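Boros: un servicio de picking por cuotas para talleres pequeños

Hamdia Woldegiorgis explica qué incluye el alquiler, qué queda fuera y por qué empiezan siempre con barras de colores 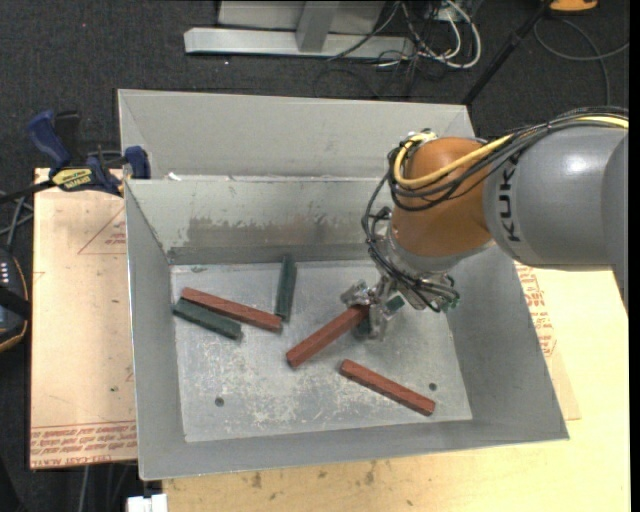
Prueba de recogida con barras rojas y verdes en una cuba metálica de dos compartimentos.

2 de diciembre de 2018

Pultivside lleva desde junio ofreciendo Boros, un servicio de vaciado de contenedores a granel con brazo robótico. El cliente no compra la célula: paga una cuota mensual y recibe el brazo, la pinza, la programación y las visitas de ajuste. Hamdia Woldegiorgis, responsable técnica, nos atendió en el local donde preparan los equipos antes de enviarlos.

La primera pregunta era obligada: por qué un taller iba a alquilar algo así. «Porque la mayoría no sabe todavía si le sirve», responde. «Un taller de treinta personas tiene dos o tres piezas que podría sacar con robot y muchas que no. Si compra, se casa con la decisión. Con la cuota puede devolverlo». El contrato mínimo es de dos meses. Pasado ese plazo se renueva mes a mes.

Las pruebas iniciales se hacen con barras rectangulares rojas y verdes dentro de una cuba de chapa galvanizada. Woldegiorgis las prefiere a las piezas del cliente para los primeros ajustes. «Una barra tirada de cualquier manera ya da bastantes problemas. Puede estar cruzada con otra o pegada a la pared, y la pinza tiene que entrar sin tocar la chapa. Si eso no sale bien, no tiene sentido pasar a una pieza con formas raras».

Las paredes inclinadas de la cuba ayudan a que el material caiga hacia el fondo, aunque también limitan el espacio del brazo. «La esquina es lo peor», dice. «En una cuba de paredes rectas todavía es peor, y eso se lo decimos al cliente antes de firmar. A veces le sale más a cuenta cambiar de contenedor que pedirnos una pinza especial».

La puesta en marcha en casa del cliente lleva unas 48 horas de trabajo, repartidas en varios días. En ese tiempo se fija el brazo, se revisa el recorrido de los cables y se enseña el manejo a dos personas de la plantilla. Sobre los cables insiste bastante. «Van por fuera, siguiendo el brazo hasta la muñeca. Hay que dejar holgura para que gire y quitar la que sobra para que no enganche. Es lo primero que miro cuando llego a una visita y lo primero que me preguntan por teléfono cuando algo se para».

Sundine, la empresa que distribuye el servicio fuera de la región, pidió una versión con mesa cerrada y protecciones fijas. Existe, pero se factura aparte. La cuota básica tampoco cubre el vallado, la obra eléctrica ni los dedos de repuesto de la pinza. Preguntada por si eso no encarece demasiado la oferta, Woldegiorgis admite que ha habido quejas. «Al principio el presupuesto no lo dejaba claro. Ahora los dedos van en una línea propia, con su precio. Se gastan y hay que cambiarlos, como cualquier herramienta».

También reconoce un límite de ritmo. «Si el operario está al lado y no hace otra cosa, seguramente es más rápido que nosotros. Nos llaman para los turnos en que no hay operario, o para un puesto que no consiguen cubrir».

El cliente que más tiempo lleva con el servicio es Irnlow, un fabricante de herrajes que lo usa para alimentar una sierra. Allí hubo que rehacer la programación cuando cambiaron el largo de las barras. «Nos avisaron un viernes por la tarde», recuerda. Desde entonces el contrato incluye un cambio de pieza sin coste por trimestre; los siguientes se cobran por horas.

Para el año que viene preparan una pantalla de manejo más sencilla, con menos menús. La actual, según ella, «está pensada por programadores y se nota». Los talleres interesados pueden pedir una prueba con sus propias piezas, que deben enviar en una caja con al menos treinta unidades y sin limpiar, tal como salen de la máquina.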